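Hello, and thank you for stopping by! This folder holds the recordings and build notes for **Pranus**, the hand-held gripper with a fisheye camera on it that I've been putting together at the Virnness shared workshop, one evening at a time. I meant to write a short README and have clearly failed, so make some tea first.

Last edited 9/19/21 by Ulla Niskanen.

## What's in the folder

| Folder | Contents |
|---|---|
| `clips/` | 51 clips, 30 frames per second, no sound |
| `stills/` | single frames pulled from the clips |
| `calib/` | checkerboard shots and the lens file |
| `build/` | printable parts, wiring sketch, screw list |
| `notes.md` | my scribbles, in the order I scribbled them |

Of the 51 clips, 28 have hand-written labels saying when the fingers start to close and when they open again. The rest are waiting for me to find the patience. If you label a few yourself, please send them over and I'll gladly fold them in (and put your name in the notes, of course).

## How the clips were made

You hold the gripper the way you'd hold a cordless drill, squeeze the trigger, and the two fingers come together. The camera rides along with them, so whatever your hand is doing, the picture does too. It took me a while to get used to how much the lens takes in, and how enormous anything becomes once it gets close. I'd suggest watching a few clips at half speed before you write any code for them.
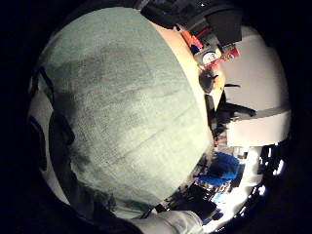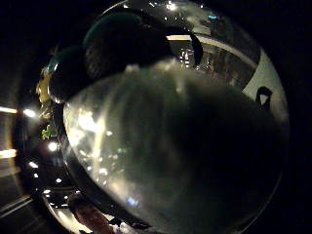
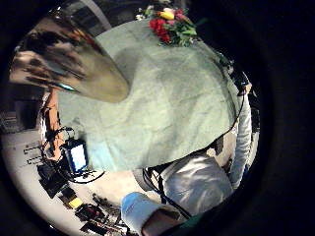

Cropping is the thing people at the workshop ask me about most, and my advice is to leave the full circle alone for as long as you can stand it. My first loader, a little script called Baloyi, kept only a square from the middle, and I was very pleased with how tidy it made everything. Then I tried to work out from the cropped frames where the tool was pointing, and all I had was cloth! With the whole circle you get the red roses up at the far end of the green tablecloth and the thin black cable curving down its right side, and those are much better things to steer by than a wrinkle that looks like every other wrinkle. The newer loader, Trastis, keeps the full view and lets you choose a mask afterward.

## Using the loader

```
python trastis.py --clips clips/ --out frames/ --every 20
```

The `--every 20` part saves one frame out of every 20, which is plenty for looking around. Leave it off if you want them all, but do check your disk first. I filled mine in February and lost an evening to deleting holiday backups.

## Known troubles

- **Close-ups.** When the tool is right up against something, one surface can take over most of the view. I kept these frames in, as a gripper has to get close to things sooner or later. Filter them out if you're doing pose work.
- **Glass.** Shiny curves throw back lights and dark shapes from the room, and my simple edge finder happily treats every one as an object. I would love to hear from anyone who has a better idea.
- **Focus.** It's fixed. Near things go soft, and the fingers are the nearest things of all.
- **Lens file.** Good in the middle, sloppy toward the rim. I glued the mount slightly crooked and then calibrated it that way, so please don't "correct" the tilt twice.

## People in the clips

A few clips have people in them, or bits of people. Please don't try to work out who anyone is, and don't post crops of faces.

## Sharing and changes

Use the clips for study, tinkering, or teaching, and pass the build files along to anyone with a printer and a free weekend. If you change the finger shape, keep the screw spacing the same so that other people's fingers still fit your handle. Questions can go in the issue tracker, or on the paper pad by the drill press if you're a Virnness member. I check the pad more often.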